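Keeping a White Tabletop White

A white work table shows everything: tea rings, pencil, the gray scuffs that plates leave behind. Most of it comes off with warm water and a drop of dish soap if you get to it the same day. Wipe along the length of the table, rinse the cloth, wipe again, then dry with a towel. Skipping the drying is what leaves streaks.

For marks that stay put, make a paste of baking soda and water, leave it on for 6 minutes and rub gently with a damp sponge. Try it first in a corner. Do not use scouring powder or the green side of the sponge - the scratches hold dirt and the top will look gray within a month.

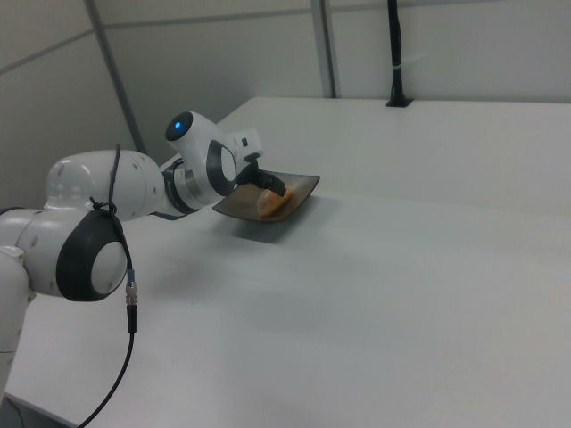
Turmeric and beet juice are the worst stains. Blot them, don't rub. A cloth dampened with hydrogen peroxide and left on the spot overnight will lift most of the yellow.

Gray lines under dishes usually come from an unglazed foot ring. Turn the dish over and run a finger along the bottom. If it feels like sandpaper, smooth it with fine wet sandpaper, or stick on small felt dots. Square plates need a dot near each corner or they rock.

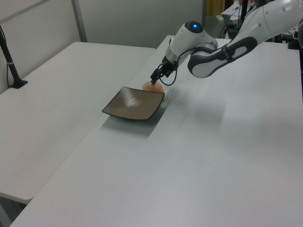
Glazed plates with dark rims

Wash these by hand if the rim has started to look chalky. White vinegar takes off hard water film, but rinse it off after a minute or two. Stack with a paper napkin between plates.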